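3.2 Collecting the demonstrations

Teaching by hand sounds gentle until the arm has to be dragged through its fifth wrist turn of the morning. We recorded 139 demonstrations of the desktop disassembly tasks, most of them by remote control, with Maeve Duggan at the controls and Rüdiger Rothe reading out the resets in a voice that grew flatter by the hour.

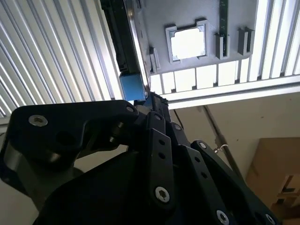

Each demonstration was capped at 300 seconds. Operators were told to move at a natural pace, an instruction they interpreted with great freedom. Duggan pauses before every grasp; Rothe does not pause at all, and the Haberkorn policy trained only on his data inherited his optimism.

Hard drive handling took about 5 practice runs per operator before we kept anything. We discarded a run if the operator let go of the controls or swore loudly enough to lose track of the task.
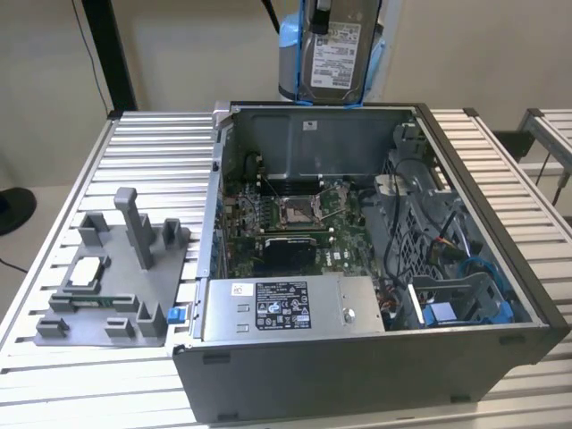 Figure 3. Remote-controlled hard drive handling. The gripper holds a 3.5-inch drive above the rear wall of the open tower.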